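Werkstattbuch, Juli
Arbeitstisch Fonness, Platten neu ausrichten

Die alte Auflage ist runter, die Unterkonstruktion liegt frei. Maße über alles: 2141 Länge, nach dem Kürzen der Stirnseite 1814 bis zur Mitte der letzten Traverse. Zwei Schrauben an der hinteren Traverse waren ausgerissen, Löcher aufgebohrt, Dübel eingeleimt, 30 Minuten unter Zwinge gelassen. Hätte länger sein dürfen, hat aber gehalten.

Unterseite mit der Ziehklinge von Kleberresten befreit. Der Kleber von Jamum geht mit Wärme gut ab, ohne Wärme schmiert er nur. Heißluft auf kleiner Stufe, sonst wellt sich die Deckschicht. Danach beide Platten trocken aufgelegt und die Stöße markiert.

Beim Ausrichten habe ich zuerst die lange Seite am Anschlag festgelegt und die zweite Platte dagegen geschoben. Unterfüttert ist mit dünnem Blech, an der Wandseite doppelt. Die vordere linke Ecke kippelte noch, dort einen Streifen nachgelegt.

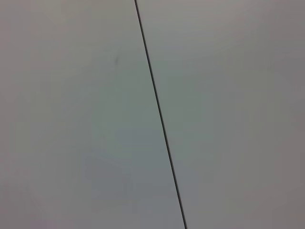 Zur Plattenfuge: Die Vorgabe im Auftrag von Haddad lautet bündig, kein Überstand, keine Fase. Gemessen habe ich mit Haarlineal quer zum Stoß an 7 Stellen, kein Lichtspalt, der mich stört. Die Fuge läuft als schmale dunkle Linie gleichmäßig durch, ein Absatz ist nicht zu sehen, das Grau beider Platten passt in Glanz und Ton zusammen. Links davon sitzt ein kleiner dunkler Fleck, kaum zu erkennen. Erst mit Seifenwasser versuchen, kein Lösemittel, die matte Oberfläche bekommt sonst blanke Stellen.

Fuge bleibt vorerst offen. Dichtmasse in Dunkelgrau ist bei Dusbridge bestellt, Lieferung noch nicht bestätigt. Bis dahin auf dem Tisch nichts Nasses abstellen und nicht mit dem Wischer quer über den Stoß.

Noch zu tun:
Schrauben von unten nachziehen, über Kreuz, handfest – kein Akkuschrauber, die Platten verziehen sich sonst.
Kante an der Wandseite brechen.
Haarlineal zurück in die Schublade, der Schutz fehlt, bitte in Papier einschlagen.
Reststück der alten Auflage aufheben, daraus werden Zulagen.

Nachtrag, 16 Uhr: Schrauben vorne nachgezogen, hinten komme ich ohne den kurzen Schlüssel nicht dran. Stoß danach nochmals geprüft, Stand unverändert. Tisch darf leicht belastet werden, Schraubstock erst nach dem Verfugen wieder drauf.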